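Speaker notes – shared workshop night, 2020-09-16

Hi everyone, thanks for coming. Say hello, check the mic, thank Aiman for the projector. Mention the tea.

So I'm talking about Udon, which is the arm Mathis and I have been building on since February. The job we picked is pulling old desktop computers apart and putting the bits somewhere sensible. I know, glamorous! But I had a pile of dead towers at home and Mathis had bench space, and that was that.

First bit is the fixture board. Go slow here, people always ask about it. It's the grey board, and every part gets its own spot on it. I redrew the slots more times than I'd like to admit – the early ones were so snug I couldn't get a part back out by hand, never mind with a gripper.

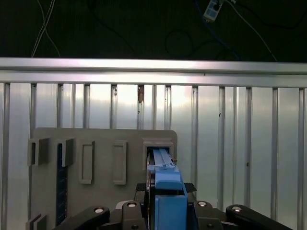 Gripper pushing a light blue part into the slot holder.

Stop and let people look. Then say the thing about tolerances: I was modelling everything dead-on and forgetting that my printer has opinions. Léonie told me to open up the mouth of each slot and leave the back tight, and I did, and my evenings got a lot nicer.

(If Joaquim heckles about the colour of the filament, move on.)

Next, hard drives. I love these because they're a decent solid lump to hold, but the caddy is its own little puzzle. You need to come in at an angle and the fingertips have to meet the thing square, or it twists on you.
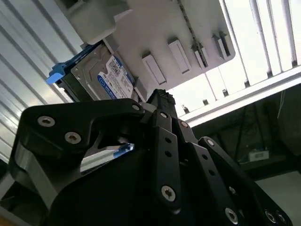

We changed the fingertips over and over. Smooth ones were hopeless, so we went to a ridged grip, and that's the version I'd tell you to start with. Total for the project so far is $2,580, and a fair chunk of that is screws and linkages I bought twice. Bring a budget and then hide it from your partner.

Last part is the tower itself. Lay it on its side, panel off, and get your cables out of the way before you do anything clever. Cables are the worst! Udon can't tell a SATA lead from a noodle (yes, that's the name – pause for groans).
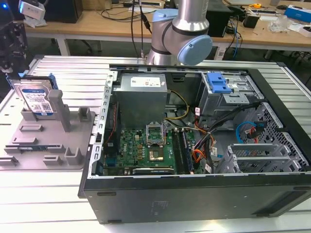 What I'd still like to sort out is the memory and the CPU socket. Those little latches need a gentle push and then a different gentle push, and I haven't got a good way of feeling that yet. If anyone here has played with force sensing on the cheap, please grab me at the break.

Questions, 35 minutes max, then we have to stack the chairs. Files are on the workshop drive in the folder called Fenura – ask Mathis for the login.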